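Mafalda Baptista has been trying to get a simulated robot to deal with a nightstand drawer since February, and she still gets excited when she talks about it. "A drawer is the best teacher I've ever had," she says over a video call, already hunting for the right window to share. "It moves one way. It has a front, a handle, an inside. And there are so many ways for a planner to get confused by it!"

She writes the planning layer for Wosach, a small open toolkit for two-armed robots working in homes. Her test room is all rendered: a bed, a nightstand, loud colors, wood grain on nearly everything.

Renders from the bedroom test. The middle one has the nightstand with its lower drawer open. 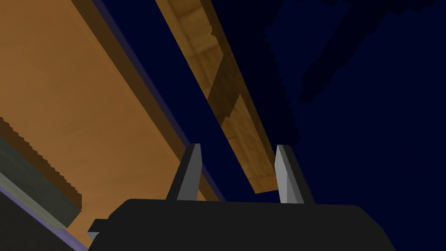
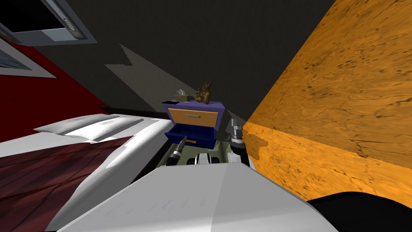
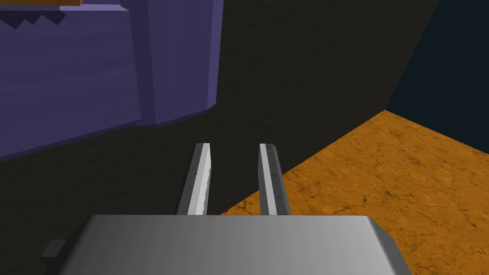 I asked her what the planner does that a recorded motion can't. She laughed and said a recording is fine until you move the furniture by the width of a thumb. Wosach keeps a short list of things it believes (the drawer is shut, the left arm is free, the path to the handle is clear) and checks them again before each step. If one of them goes false, it throws out the rest of the plan and makes a new one.

"People hear 'replanning' and picture the robot standing there thinking," she says. "Ours takes up to 64 milliseconds on my old desktop. You'd never see it."

The part she really lights up about is the log viewer, a side tool called Kolix. It lines up every belief with the camera views from that same moment, so you can scrub back to the spot where the planner's idea of the room and the room itself went separate ways. Before Kolix she was reading text files with a ruler held up to the monitor. "A real ruler! I still have it."

In her last full batch she ran 583 episodes, and 455 of them finished the task. She spent the next week with the ones that didn't. In 56 of those, the planner had marked the drawer as open after it had moved only a little, and then sent the gripper in anyway.

"I love that bug," she says. "It was one threshold, in one file, and I wrote it myself at midnight." The fix makes the planner wait for the drawer joint to settle and then compare the gap with the size of the gripper. She's rerunning the batch now and won't guess at the score.

What about the second arm? Right now it mostly stays out of the way, which she says is harder than it sounds, as the two arms share a lot of space in front of low furniture. She wants it to steady the nightstand while the other one pulls. Her friends at Lockwood, who work on touch sensing, have promised her a contact model to try, and she has already cleared out a folder for it.

Wosach reads room files in the Altero format, so anyone with a room of their own can load it and watch the planner struggle. She'd like that very much. "Send me your worst dresser," she says. "Sticky drawers, handles in silly places, all of it. I'll put it in the nightly run."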